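6.3 Marker Tracking and Pose Alignment

This section covers calibration of the Hikovar tracking module for two hand-held grippers and one head-mounted camera. Complete the steps in Section 6.2 (clock sync) first. Alignment results are written to the active session profile and are read by the Revau planner at load time.

6.3.1 Registering the marker cubes

1. Open the Devices tab and select Markers > Register.
2. Assign one cube to LEFT and one to RIGHT. The two cubes use different ID ranges. If both sides report the same range, the profile was copied from another station and must be cleared.
3. Hold each gripper in view of the head camera and turn it slowly until at least two faces of its cube have been accepted. Accepted faces turn green in the list.
4. Press Save. The module stores the cube-to-jaw transform for each side.

Note: Transforms are tied to the mount, so repeat this procedure after any cube is removed and refitted.

6.3.2 Checking the cross view

The gripper cameras can detect the cube on the opposite gripper. The module uses these detections as a second constraint when the head camera loses one side.

1. Set Cross View to ON.
2. Bring one gripper to the work object and keep the other back, with its camera facing the first cube.
3. Watch the Residual field. The default limit is 400 ms of continuous disagreement before a segment is flagged.
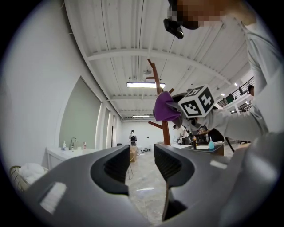 Does the cross view replace the head camera track?

The head camera stays the primary source. Cross view detections are merged only when their time stamps fall inside the sync window, and they are dropped if the head pose is unknown.

Caution: Do not raise the disagreement limit to clear flags. Flagged segments that pass into Revau produce jumps in the planned jaw path.

6.3.3 Recording the alignment pass

Use a tall, rigid object that can be grasped above the floor. A coat rack is suitable. The pass should include reach, grasp, tilt and release.

1. Start a new take and select Type > Alignment.
2. Stand still with both cubes in the head view until the status line reads LOCKED.
3. Grasp the object with one gripper and tilt it. Keep the other gripper in view.
4. Set the object upright, release it, and stop the take. The minimum length is 300 frames.

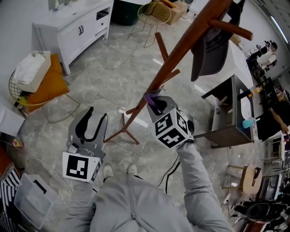 Figure 6-4. Head camera view during an alignment pass, right gripper on the coat rack.

5. Run Tools > Solve Alignment. If the solver returns error 26 (insufficient rotation), repeat the pass with a larger tilt - translation alone does not constrain the jaw axis.

Note: Profiles solved with the older Clesthorpe tool can be imported, but their cross view data is ignored. Contact Hina Marwat for the conversion script.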